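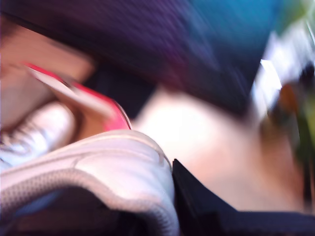 by Yulan Cheng

My aunt Purificación never threw out a shoebox in her life, and when she moved out of the flat over the bakery in Grodivport she had enough of them to fill the back of Kidus Assefa's ute and most of the passenger seat as well. Kidus had only offered because he lived downstairs and liked her lemon slice. He hadn't asked what was in them, and I think by the third trip down the stairs he was too puffed to want to know.

It was September and still cold in the mornings. I had come up on the early train to help, which mostly meant making tea and being told I was wrapping the cups the wrong way. She had labelled nothing. She said she knew every box by its colour and its weight, and when I picked one up and asked her, she would shut her eyes, hold out both hands for it, and say "buttons" or "your uncle's letters from Villach" - and she'd be right, too, or near enough.

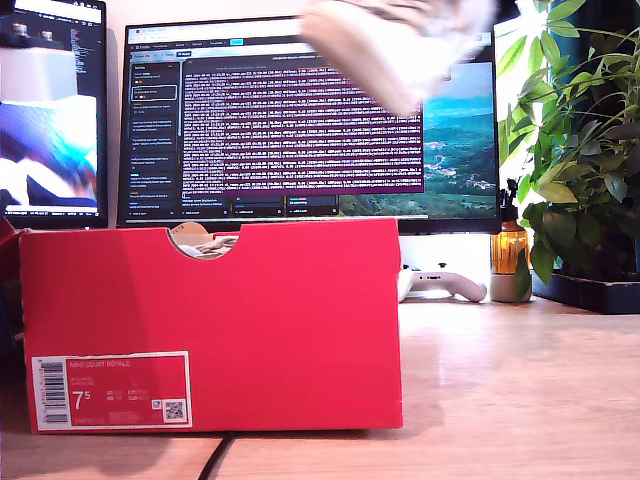
The letters were the ones I wanted to see. He had gone over there at 20 to work in a hotel kitchen, meaning to stay one winter, and had stayed three years, and all that time he wrote to her as though they were already married, complaining about the price of socks and asking whether she'd had the gutters looked at. She lived with her mother then and had no say over any gutters. She told me she used to go out with a torch and check them anyway, so she'd have something to write back.

"Didn't you think it was odd?" I asked her.

"I thought it was a very good sign," she said, and went to see if the kettle had boiled. 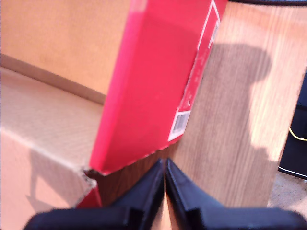 The red box.

We found a letter neither of us knew, tucked in among the recipes, still sealed. She turned it over a few times, and then she put it in the pocket of her cardigan and asked Kidus if he'd mind taking the lamp next, the tall one, and to watch the shade.

I'm a nosy person and I don't pretend otherwise. I dropped hints all through lunch, which was sardines on toast, eaten standing up with the plates balanced on the windowsill, and she let me go on dropping them. 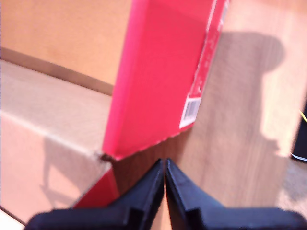 By four o'clock the flat was bare and smelled of bread, as it always had. She walked through each room and patted the door frames, and I waited on the landing so she could have it to herself for a bit. When she came out she had the envelope in her hand, open now, and her glasses pushed up into her hair.

"Well?" I said.

"He wants to know," she said, "if I've had the gutters done."

Then she took my arm, the stairs being steep, and we went down to where Kidus had the engine running.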